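Household chores and machines: your questions

Last changed in May by Gladys Valderrama, Modgate help pages

Can I buy a robot that cleans my bathroom?

Not yet, if you mean the whole bathroom. Some machines can clean a flat floor quite well. A sink is more difficult, with a tap, a cup, a bottle and often soap in the corner.

Why do people hold the grippers by hand?

It is one way of teaching. A person does the chore with the same kind of fingers the robot will have, and the movements are recorded. At Modgate we ask for 40 good recordings of each chore before we try it on an arm.
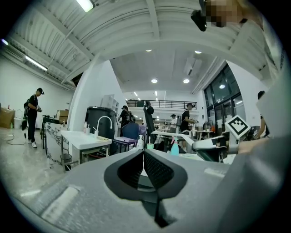
The arm then gets 3 tries, and we write down each one, also the bad ones. When all of them fail, we go back to the recordings and look for the step that was not clear.

Which chores are the hardest?

Wet and soft things. A cloth changes its shape every time you touch it, and a sponge can slip. In our Barkia project we have a list of 239 small household tasks, and only 9 of them we would leave to a machine without a person near. 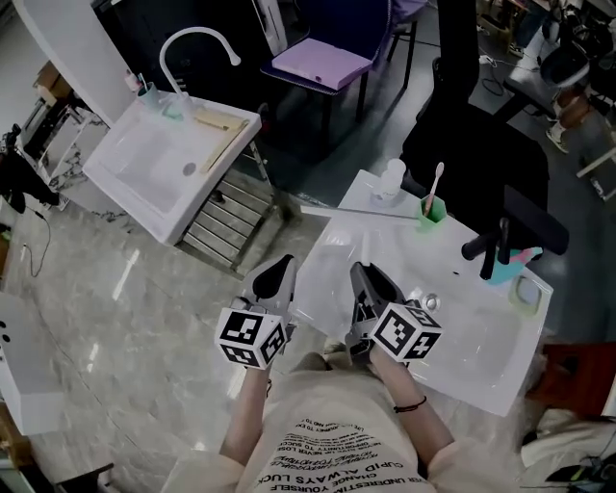

Two hand-held grippers over a white sink.

Is it easier in a workshop?

Often yes. The parts are the same each day and they lie in the same place. At home somebody moves the cup.

Will it work in my own home?

We cannot promise this. Your tap may be on the other side, and the light is different. Please write to us before you make any plans.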